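To: Plendus data collection list
From: Yevdokiia Dmytriv
Date: Monday, October 22, 2018
Subject: Re: Small soft objects, start positions and rejected episodes

Dear colleagues,

Thank you to everyone who replied to the first notice on the soft goods set. Most of the questions concern the same few points, and the Nuswood group has put them together in one message, quoted here in full. My answers follow under numbered headings so that they can be cited in the session notes.

> We have finished reading the draft protocol for the paired items (shoes,
> socks, mittens) and would like the following settled before our operators
> begin.
>
> First, the draft says that the items should start "in a natural position."
> Two of our operators took this to mean upright and side by side, and one
> took it to mean dropped from the hand. The resulting episodes look very
> different from each other. Which is correct?
>
> Second, may the operator correct a poor grasp within an episode, or should
> the episode be stopped and discarded?
>
> Third, the draft does not say where the hand-held grippers should be when
> recording starts. In the Sutcliffe set they were always in view. In ours
> they sometimes come in after the first second or two.
>
> Fourth, we have a large number of episodes from the earlier trial under
> the old naming rules. Do you want them resubmitted?
>
> Nuswood group

1. Episodes already submitted

The count stands at 2261 accepted episodes for the soft goods set. A further 329 were returned. The largest share of the returned episodes had no task label, or had a label that did not match the items on the table. These can be corrected and sent again without new recording. Please do not change the episode number when you do so, as the Cirno index uses it to find the earlier copy.

Episodes from the trial under the old naming rules should not be resubmitted one by one. Send a single list to this address and the names will be converted on our side. The Nuswood trial may be treated in this way, and so may any other trial closed before the new rules were issued.

2. Corrections within an episode

An operator may correct a poor grasp, and the episode should be kept. The learning system is expected to meet slipped fabric and missed edges, and it needs examples in which a person recovers from them. The draft was too strict on this point and will be amended.

An episode should be stopped and discarded if an item falls to the floor, if a bare hand touches an item after recording has started, or if a gripper loses tracking. A pause of a few seconds while the operator decides what to do next is acceptable. Operators should not be asked to work faster in order to remove such pauses.

3. Start position of the items

"Natural position" will be replaced in the protocol by "varied position." Neither reading at Nuswood was wrong, but each is too narrow when used alone. Over a session, the items should be found upright, on their sides, turned toward and away from each other, and at different distances from the operator. The two items of a pair need not match. Both must lie within reach of both grippers, and nothing else should be placed on the tabletop for the paired tasks.

Please set the items by hand between episodes, and do so before the recording is started. A session consists of 20 episodes. At least 18 must be usable for the session to be accepted as a whole; below that number, the usable episodes are accepted singly and the session is marked incomplete.

4. Start position of the grippers

Both grippers should be in view at the near side of the table when recording starts, with the jaws pointing inward and clear of the items. The cables should hang toward the operator and must not lie across the working area. Episodes in which the grippers enter late will still be accepted if they were recorded before today. The baby shoes on the table here are in a start position that meets the revised wording, with one shoe on its side and the other tipped slightly.
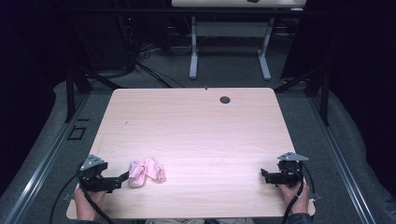

5. Task labels

Labels should be written as a plain instruction and should name the item, the action and the end position. "Place the pink shoes side by side, toes facing away" is acceptable. "Shoes" and "tidy up" are not. If the operator finishes in a different end position from the one instructed, the label should be changed to match what was done, and the original instruction moved to the comment field.

Color should be given only where it helps to tell one item from another or where the instruction given to the operator included it. Sites that have been using a fixed color list may continue to do so.

6. Schedule

The revised protocol will be sent to this list once the changes in sections 2 to 4 have been entered. Sites may work from this message until then. The soft goods set will close in December, and the exact day will be announced with the protocol. Sites that expect to need more time for the mittens should write to me directly, stating the number of sessions outstanding.

Sutcliffe has asked whether adult shoes may be added to the paired items. They may not be added to this set. The request has been noted for the next one, for which the item list is still open.

Regards,
Yevdokiia Dmytriv
Data collection, Plendus

Contact the list owner | Copyright 2018 Plendus | Back to top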